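Changes to Study Room Bookings at Corkden Library

The Corkden Library will introduce a revised booking system for its study rooms on Wed 16 March. Members will be able to reserve a room through their library account or in person at the front desk. Telephone bookings will no longer be accepted.

The change follows a review of room use led by Eckhard Hollmann, Head of Member Services. The library received 1459 booking requests last year, of which 422 were canceled on the day or left unclaimed. Under the new rules, a room not claimed within fifteen minutes of the start time will be released to the next member on the waiting list.

Each member may hold up to four bookings at one time. Existing reservations for the Mühlbauer Room and the Vunddale Room will be carried over automatically. Members with a standing weekly reservation are asked to confirm it in writing before the new system opens.

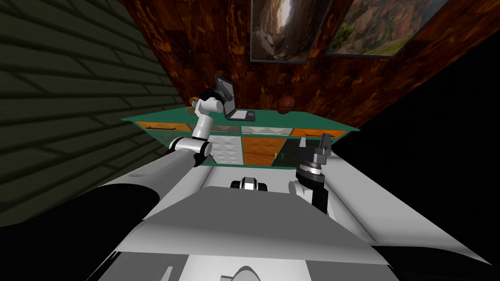 Members are also reminded of the rules for the use of desks. Bags and coats should be kept off the work surface, and rooms should be left ready for the next booking. Food remains prohibited in all study rooms, and that includes small items such as a roll or pastry set down beside a laptop. Covered drinks are permitted. Lost property is held at the front desk for two weeks.

Questions about an existing booking may be directed to Member Services during opening hours.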